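Stuseo hand controller, three weeks in

I bought the Stuseo to teach our arm bin picking by remote, and I like it a lot! The grip is light, the trigger feels natural, and Chenxi Song got her first clean demos in 2 hours (I needed all of Friday). We have 166 saved now, mostly brushes, cups and soft toys.

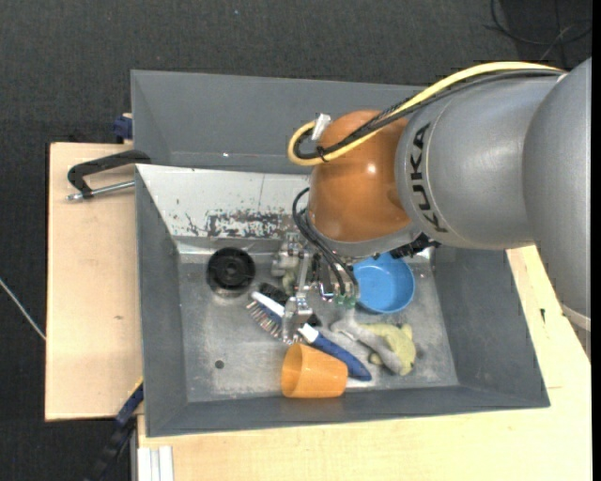 My one gripe is the wrist twist – it lags a bit, so go slow near the walls. Would still buy again.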